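Questions about the new search in Fanitz keep landing in our inbox, so we've gathered the ones we get most and tried to answer them properly. If you'd rather read the short version, the little "What's new" card inside the app has one. This page is the long version, for people who like to know where the buttons went and why their old messages look different.

Last updated 29/03/2022

## Getting started

**What is Fanitz, for anyone who has just been sent a link by a friend?**

Fanitz is a photo and messaging app for small groups. You make a circle, invite the people you want in it, and share pictures, voice notes and short messages with them. There's no public feed and no follower count. It's made by Allosent, and we've been looking after it since the very first test version, which could send precisely one kind of sticker (a pear).

**Which phones does the new version work on?**

Most phones that could run the old one will run the new one too. If your app store says the update isn't available for your device, you can stay on the version you have and keep chatting with everybody in your circles. You'll miss out on the new search and on pinned albums, but messages go back and forth just the same.

**I updated and I still don't see the search bar. Did I do something wrong?**

No, not at all! We switch new features on for a few accounts at a time, and yours may simply be waiting its turn. Closing the app completely and opening it again helps now and then, so do try that first. Please don't delete and reinstall just to hurry things along – it won't move you up the line, and you'd have to download all of your saved albums again.

## Search and albums

**What can I search for?**

Names, circle titles, words inside messages, and the captions people add to their pictures. Search does not look inside the pictures themselves, so if your cousin posted forty shots of her new kitchen and didn't write a word under any of them, you'll need to scroll like in the old days. Wenjie Xu, who built most of the search, would like me to pass along that adding even a one-word caption makes an enormous difference later on.

**How many pictures can one album hold?**

An album can hold 100 pictures. Once it's full you can start a second one and link the two together from the album menu, and people in your circle will be able to swipe straight from the last picture in one to the first in the next. Older albums made before the update keep everything they already had in them.

**What does a set look like once it's posted?**

Pictures in a set stay together in the order you picked them, and one caption sits under the whole group. You can change the order afterward by pressing and holding any picture and dragging it where you'd like.

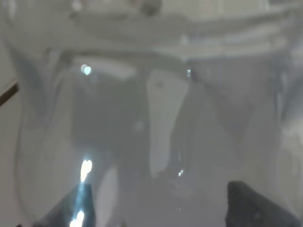
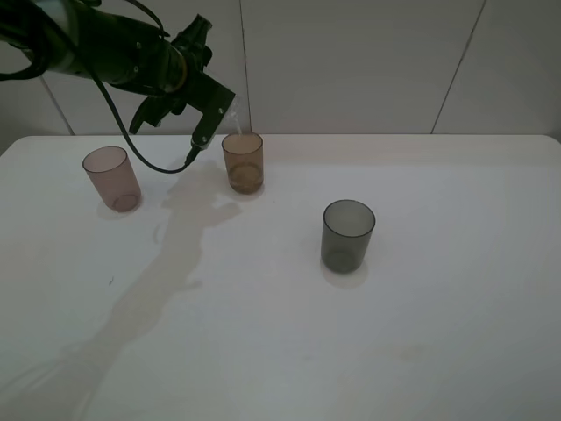
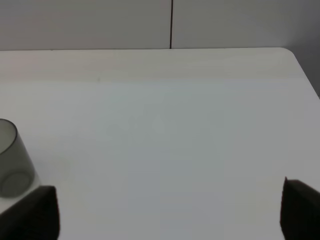
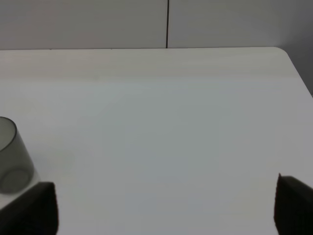
*A set of four in an album, with one caption for all.*

**Can I pin an album to the top of a circle?**

Yes, and you can pin up to 2 at once. Open the album, tap the three dots, and choose "Pin to circle." Everyone in the circle will see it at the top, so it's polite to ask before you replace somebody else's pin. (We've had letters.)

**Do captions get translated?**

Not yet. Messages do, if you turn on translation in your settings, but captions were left out of this round. Parviz Esfahani and the language team are working on it, and we hope to have something to show by November.

## Privacy and your account

**Can people outside my circle find me with the new search?**

Only if you let them. Under Settings, then Privacy, there's a switch called "Let people find me by name." It is off for every account unless you turn it on yourself. With the switch off, the only people who can find you are the ones who already share a circle with you.

**I deleted a message. Can I get it back?**

Deleted messages and pictures sit in your Recently Removed folder for 14 days, and you can put them back from there with one tap. After that they're gone for good, and I'm sorry to say that writing to us won't bring them back, much as we'd love to help.

**Can I bring my pictures over from Mumard?**

You can. Choose "Import" from the album menu and sign in to your Mumard account when it asks. Large imports can take quite a while, so it's best to plug in your phone, join your home Wi-Fi and go make yourself some dinner. Stickers don't come across, and neither do comments, but dates and captions do. Imports from Phelan aren't ready yet.

## When things go wrong

**The app says "Error 66." What does that mean?**

It means the app lost its connection partway through sending something. Check your Wi-Fi or mobile data, then tap the small gray arrow beside the message to send it again. If you keep seeing it on a good connection, sign out and back in – that clears up most stubborn cases.

**My notifications arrive twice.**

This happens when you're signed in on both a phone and a tablet. Go to Settings, then Devices, and pick the one you'd like to be notified on. Sudheer Poduval is putting together a proper fix for the next release.

**How do I reach a real person?**

Tap "Help" at the bottom of your profile page and write us a note. Oluwatosin Okeke and Bonifacio Bermúdez read everything that comes in, and one of them will write back to you by name. Tell us which phone you have and what you were doing when the trouble started, and add a screenshot if you can manage one.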